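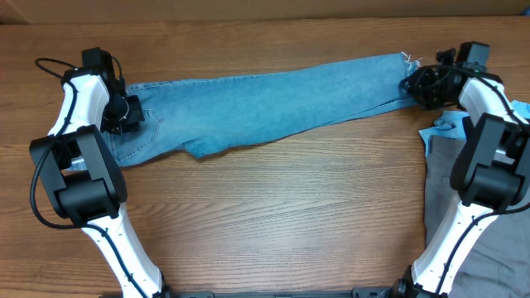 Second album from Trivilum, out in August on Alemneh. Called Plevalance. Two people, two keyboards, one drum machine that skips when the room gets hot. They kept the skips.

Recorded in Druvlow, mostly after midnight, in a hall above a tire shop. You can hear trucks on track four. Nice touch.
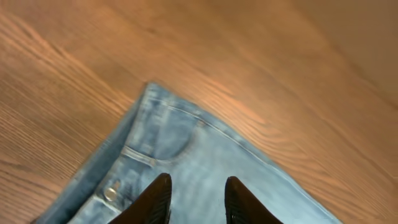 Odile Brankov

35 minutes, no filler. The opener is all bass and handclaps — then the vocal comes in late, and its worth the wait. Side B slows way down. Maybe too far. The closer drags, but that last chorus, wow.

First pressing is 1,000 copies, black vinyl only. The debut sold out fast and teh resale prices got silly, so don't sit on this one. Tour dates still to come.

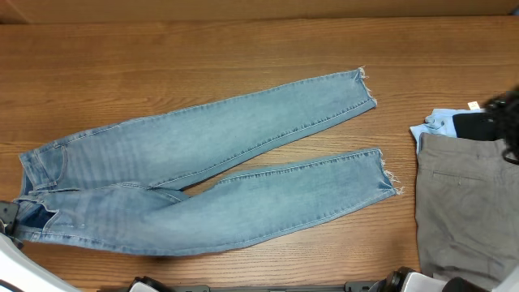

Faded blue denim, hems left raw.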